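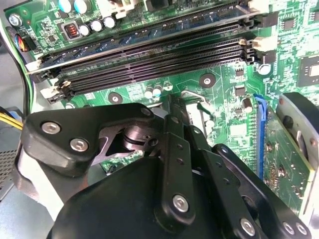 Stelios Stamatopoulos wrote in to ask why the planner will happily find a path to a memory slot on Monday and then refuse the very same slot on Tuesday, with the same board and the same config file. It's the question we get more than any other, so it seemed like a good place to start this page. Thank you, Stelios!

The short answer is that it isn't the same problem on both days, even when everything looks the same to you. Dasness plans against the pose estimate it was handed, and if the board has shifted a little (or the estimate has), a goal that was just barely free of collisions can end up just barely inside one. Open the planner log and look for `goal_in_collision`. If you find it, run `dasness relocalize` and try again before you touch any of the tolerances. Please, please don't start with the tolerances.

## Do I need a full model of the computer case?

No, and we'd gently talk you out of it. Most people begin by loading every bracket and cable guide they can find, and then wonder why planning takes so long. Start with simple boxes for the big things — the case walls, the power supply, any tall cards — and keep the fine mesh for the area close to your target. Kirsty Leckie cut her scene file down to 268 collision shapes this way and hasn't needed to go back.

Cables are a different story. We don't model them at all. You can draw a keep-out volume around a bundle, and that works nicely as long as the bundle stays put.

## How does the software find the slots?

Perception runs in two passes. The first looks at the whole board and gives you a rough pose. The second uses the wrist camera, up close, and fits the long edges of the slots. The second pass wants at least 200 edge points by default, and when it can't get them it keeps the rough pose and prints a warning, which is easy to miss if you have a busy terminal. Set `require_fine_fit: true` if you would like it to stop instead.

## Can I practice on a fixture before moving to a real board?

Yes, and we hope you will! A fixture plate that has the general shape of a motherboard lets you work on approach angles and release timing while you're still getting your frames sorted out. Make a separate profile for it, because the depths won't match a real board and you don't want those numbers following you around. 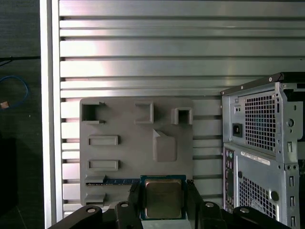 When you create that profile, copy the `default_fixture` one and change the name first, before anything else. Said Amrani and I both lost an afternoon by editing the default in place, and then updating, and then watching the update put everything back. Profiles with their own name are left alone.

## What about shiny surfaces?

Bare aluminum and metal lids can be a real nuisance. Try lowering the exposure before you try anything clever. If the glare sits in a part of the image you don't need, draw a mask over it with the Rurnmont mask tool and save it along with the profile. The masks are plain PNG files, so you can fix one up in any paint program if you'd rather.

## The controller stops with a force limit error. Is something broken?

Probably not. The insertion routine has its own force limit, separate from the one for ordinary moves, and older config files only set the second. Add `insert_force_limit` under `control` and reload. Also check that you zeroed the sensor after closing the gripper on the part and before starting the approach.

If it still stops, send us the log. The last 172 lines are plenty.

## Where do I report a problem?

Use the tracker, and please attach your profile and the planner log. Chepkoech Lyimo reads everything that comes in and is very patient with half-finished reports, so don't hold back because you haven't worked it all out yet.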